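Folding elasticated denim for storage and issue
Guidance for the clothing room, Kiltlow

Purpose of this guidance

This page sets out the agreed method for folding denim garments that have an elasticated waist, an elasticated ankle, or both. It applies to all items sorted, stored and issued from the clothing room at Kiltlow, and has also been adopted by the store at Nondholm. It replaces the denim section of the earlier folding notes, copies of which should be removed from the workroom wall.

Elasticated denim is dealt with separately from ordinary jeans. The gathers at the waist and ankle are thicker than the rest of the cloth and do not lie flat, and a stack in which all the thick ends face the same way will lean and eventually fall.

Before folding

Garments must be fully dry. Any item that feels cool at the pockets or along the waistband should go back on the rail until the following morning.

Wipe the table with a dry cloth and clear it of pins, labels and tape. Check all pockets, including the back ones, and place anything found in the tray by the door with a note of the bag number. Fasten any buttons and tie any drawstring in a loose bow.

Trim loose threads at hems with the small scissors. Do not pull them. If a hem has opened for more than the width of a finger, place the garment in the mending basket and do not fold it. Fading is not a fault. Many of these garments are made with pale areas on the legs, and they should be graded on the soundness of the cloth and seams alone.

Laying out

Lay the garment on its front, with the back pockets uppermost. Smooth it from the waistband towards the leg openings with the flat of the hand. The elastic should be left to settle at its natural width. Stretching it to match the hips will only cause the fabric below it to buckle once it is released.

Bring one leg over the other so that the side seams meet as nearly as the cut allows. With full-length garments, hold the cloth at both ends and draw it gently straight before setting it down.

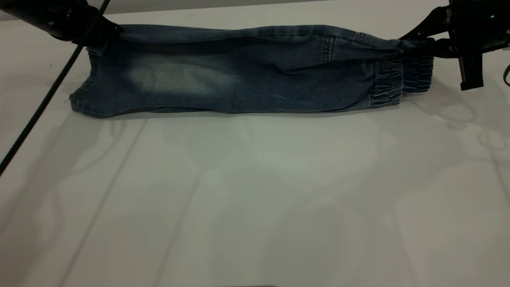
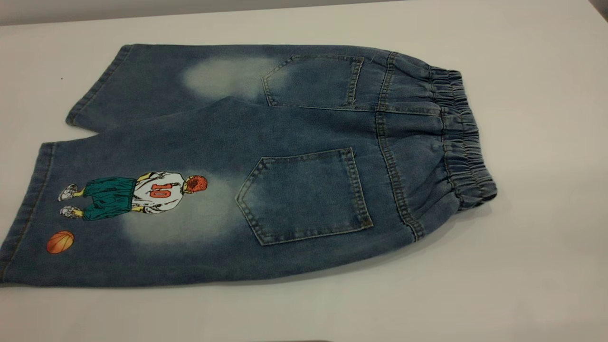 Denim garments during handling at the table

Where the legs do not meet exactly, the outer edge should be taken as the guide and the inner leg tucked to suit. The curved seam at the seat will form a point. Turn this point inwards so that the long edge is straight.

Folding full-length joggers

1. With the legs together, place the ankle cuffs one on top of the other.
2. Smooth out long creases, working from the middle towards each end.
3. Bring the cuffs up to meet the lower edge of the waistband. They should stop just short of the elastic and should not rest on it.
4. Fold in half once more, towards the waistband.
5. Press down with both hands for a moment to let the air out. Do not use an iron on the gathers.

Folding shorts

1. With the legs together, bring the leg openings up to the lower edge of the waistband.
2. Turn the folded piece so that a back pocket is on top, where the pocket shape allows.
3. Leave it at that. A second fold makes shorts too thick for the shelf.

Stacking and labelling

Stack with waistbands facing alternately left and right. A stack should contain no more than 7 pairs of joggers or 14 pairs of shorts. Joggers and shorts are not to be mixed in one stack, even where they have come in as a set.

The size label is placed on the top fold, towards the front of the shelf. Where the sewn-in label is missing, measure the waistband at rest and again when stretched, and write both figures on the card. Children's sizes go on the lower shelves of the Birkia unit and adult sizes on the upper ones. Overflow is boxed and marked with shelf code 1201.

Common difficulties

The fold springs open. This is usually caused by the cuffs lying on top of the waistband elastic. Open the garment out and repeat from step 3.

The legs twist. Shake the garment out fully and start again from the waistband. Correcting a twist halfway along the leg tends to move it to the ankle.

The bundle is wider at one end. A slight difference is to be expected and is acceptable.

Further help

New helpers are asked to fold alongside an experienced member of the room for their first two sessions. Questions about the method should be addressed to Hemant Rathore. Requests for mending materials, shelf cards or additional boxes should be made to Girish Grewal at the Kashyap desk before noon. This guidance will next be reviewed in June.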